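About the Riquelme Robot Club

We are a school robotics club at Kilalport, and we try not to oversell it. Plenty of clubs say they turn children into engineers. We doubt that an hour after lessons does that to anyone. Members spend most of their time finding out why an arm has missed something it picked up fine last week.

The club began with 2 arms and a shelf of parts from a project called Resard, which had promised a robot that could sort a kitchen. It couldn't. We kept the arms and dropped the promise.

Our main task is shopping: bottles, bags, packets, the shiny stuff that bends when you touch it. Each new item gets 50 tries before we say anything about it, and we write down the misses as well.
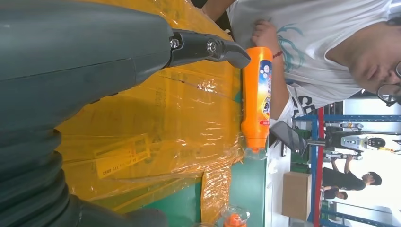 An orange bottle, a yellow packet and the gripper, on the green table.

We enter the Drullitz Cup each May. The rules allow 200 seconds a round and teams may choose their own objects, so most choose wooden blocks. We have grumbled about this to the organisers and will go on grumbling. A block tells you very little about a crisp packet.

Members don't need to know any coding when they join. They do need to put up with repeats, and a fair few leave when they see how slow it is. We would sooner tell you that here than after you've paid. Kit costs are shared, and we don't buy new parts until the old ones have been taken apart and looked at. 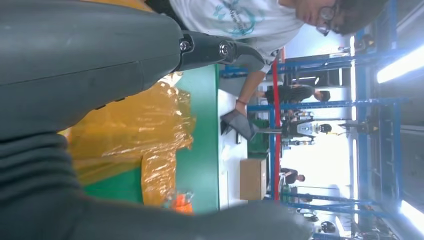
My daughter came home cross for most of the first term, and I did wonder what we were paying for. She now argues with every robot video she sees, asking how many goes it took. I'm still not sure it's fun, but she won't miss a session.

New members can start at any point in the term. Come at 4 pm, watch one full session, then decide.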